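## 4. Boxes, plates and the leftover shelf

Gravodmont lunch room, second floor. Updated September 16, 2019. Replaces the old sheet taped inside the cupboard door – throw that one out. Coffee machine is section 5, bins are section 6.

You need: a box, a lid, a label, a pen that works. Serving plates stay in the building.
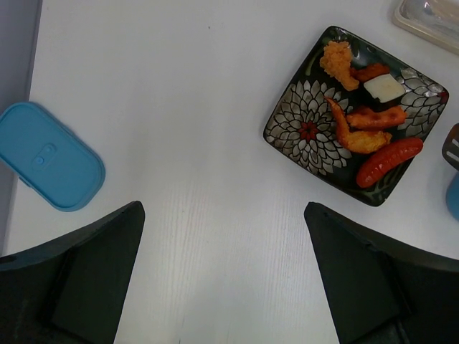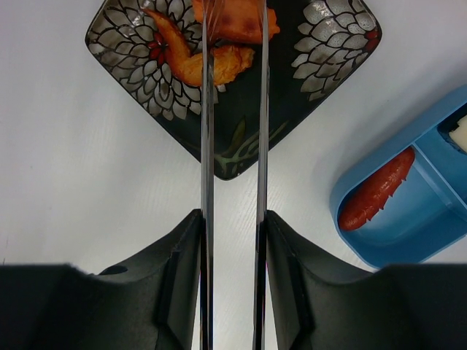
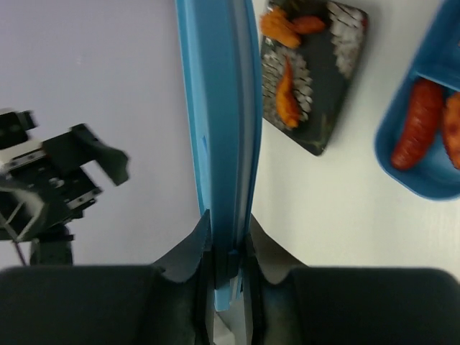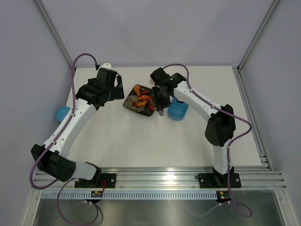 *Figs. 1–4. Fig. 1: plate and box lid. Fig. 2: plate and divided box. Fig. 3: light blue tray, on edge. Fig. 4: whole table.*

### 4.1 Packing a box

1. Wash hands. Sink on the left, the other one is for mops.
2. Take a box and lid off the drying rack. Check the lid fits before you put food in it.
3. Dry food in the small sections, saucy food in the big one. Soup goes in a jar, not a box.
4. Fill to just under the rim. The jars hold 600 ml, stop at the shoulder.
5. Let hot food stand open until it quits steaming. Then lid on, press all the way round.
6. Label it. See 4.2.
7. Fridge, middle shelf.

**Note:** rice goes in quick. Spread it flat on a plate to cool, don't leave it in the pot all afternoon.

**Caution:** Nuts or sesame in anything – say so on the label, in capitals. Ask Rok Golob if you're not sure what was in the catering.

### 4.2 Labels

The Flelmont label printer lives on the windowsill. Hold the green button till it beeps, pick preset 2, type your initials, print. If it prints blank the roll is in upside down. Take it out, flip it, close the cover untill it clicks.

No printer? Masking tape. Write:

- initials
- what it is
- day it went in

Stick it on the lid end that faces out. Not on the bottom. Nothing unlabeled survives Friday cleanout, and that includes nice containers from home.

### 4.3 Fridge settings

Vullel upright, the tall one. Panel is inside, top right.

1. Press and hold LOCK three seconds.
2. Down arrow to 4 C. Wait for it to stop blinking.
3. Press LOCK again. If the little key doesn't show it isn't locked and someone will lean on it.

Top shelf: milk, drinks. Middle: labeled boxes. Bottom: raw stuff in the deep pan only. Door: sauces.

**Note:** Display reads high for a while after a big restock. Leave it alone. Still high next morning – call Todor Obradović, number is on the side of the fridge.

### 4.4 Reheating

Microwave is 1,000 W, so cut the time if you're going by a packet for a weaker one.

1. Lid off, or loosen one corner.
2. Two minutes, stir, one more minute.
3. Check the middle. Not hot, go again.
4. Wipe the turntable if you spilled.

**Caution:** no foil, no forks, and no plates with metal trim. Glazed plates can get hotter than the food. Use the cloth.

### 4.5 Washing up

1. Scrape into the food bin.
2. Lids on the top rack, boxes on the bottom rack, face down.
3. Serving plates by hand. Soft sponge, not the green scourer, it dulls the glaze.
4. Start on program B. Final rinse gets to 82 C so wait for the light before you open the door. Steam comes straight up.
5. Shake water out of the dividers, stand everything on the rack.

Lids that come out warped go in the bin. New ones are ordered from Hodžić, usually in April, and teh order form is in the blue binder. Stavros Lazarević signs it.

### 4.6 Quick fixes

- **Lid pops off:** box too full, or it went on hot. Open, let it cool, try again.
- **Box smells:** baking soda and warm water, overnight.
- **Red stains:** they stay. Box is fine to use.
- **Dishwasher stops at 2:** filter. Twist, lift, rinse, put back. Arrow lines up with the dot.
- **Fridge beeping:** door. Push it.

Anything else, leave a note for Radomir.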